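PRALLTON OPEN RECORDS ADVISORY PANEL
Minutes of the regular meeting, February
Ellis Room, Prallton Municipal Building

Call to order: 6:30 p.m.
Presiding: Dymphna Nic Aodha, chair
Quorum: present (five of seven members)
Recording: panel clerk

1. Approval of prior minutes

The January minutes were approved with one correction. Under item 4, "fee waiver" should read "fee reduction." The corrected version replaces the one posted on the town website.

2. Request log

The clerk presented the log for the half year ended in December. The town received 215 records requests in that period. At the close of the period, 60 were open past the response deadline set in the town ordinance. Most of the overdue requests concern building permits and paving contracts. The clerk noted that the log counts a request as closed when a response letter is sent, even if the records themselves follow later.

The chair asked that the log carry two dates from now on, one for the letter and one for delivery of records. The clerk will add the column before the next meeting. Past entries will not be reworked.

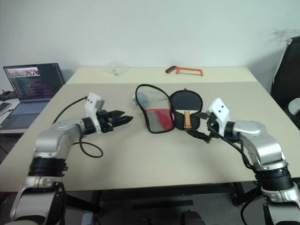
3. Paving contract disclosure

The panel took up the appeal filed by a resident who was denied the bid scoring sheets for the Ramov Street resurfacing contract. The public works department withheld the sheets as draft material. The appellant argued that scoring was complete when the contract was awarded and that the sheets were final from that point.

The town attorney's memo was read into the record. The memo finds that individual scorers' notes may be withheld, but that the totals and the weighting used to reach them may not.

Moved and seconded: that the panel recommend release of the totals and weighting for all bidders, with scorers' names removed. Discussion followed on whether names should be removed. One member held that scorers act in an official capacity and should be named. The chair ruled that the question of names was outside the appeal as filed and could be raised separately.

Vote: four in favor, one opposed. Motion carried. The recommendation goes to the town manager, who has ten working days to reply in writing.

4. Copying charges

Current practice sets a deposit on any request estimated above 400 pages. Two departments have been applying the deposit to electronic files, where no pages are printed. The clerk found no basis for this in the fee schedule.

Moved and seconded: that departments be notified that the deposit applies to paper copies only – and that deposits taken on electronic files since July be refunded. Vote: unanimous.

The finance office will report the total to be refunded. No figure was available at the meeting.

5. Conflict of interest statements

Annual statements are on file for six of seven members. The remaining statement is due before the next meeting. The chair restated that a member without a current statement may attend and speak but may not vote on appeals.

6. Request portal

The Wulus portal went into test use in January. Staff reported two faults. Attachments larger than the size limit are dropped without notice to the sender, and confirmation numbers are not shown on the printed receipt. Both have been reported to the vendor. The paper form stays in use until the faults are cleared.

The panel discussed a public notice on the portal. A mailing to 600 households on the town notice list was proposed and deferred until testing is complete.
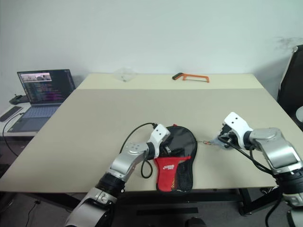 ACTION ITEMS

Clerk: add delivery date column to the request log; send deposit notice to all departments; forward the item 3 recommendation to the town manager.
Finance office: report deposits to be refunded under item 4.
Chair: place the naming of bid scorers on the next agenda; follow up on the outstanding conflict of interest statement.

Public comment: one speaker, on response times for permit records. Written comments were accepted for the file.

Adjourned 8:05 p.m.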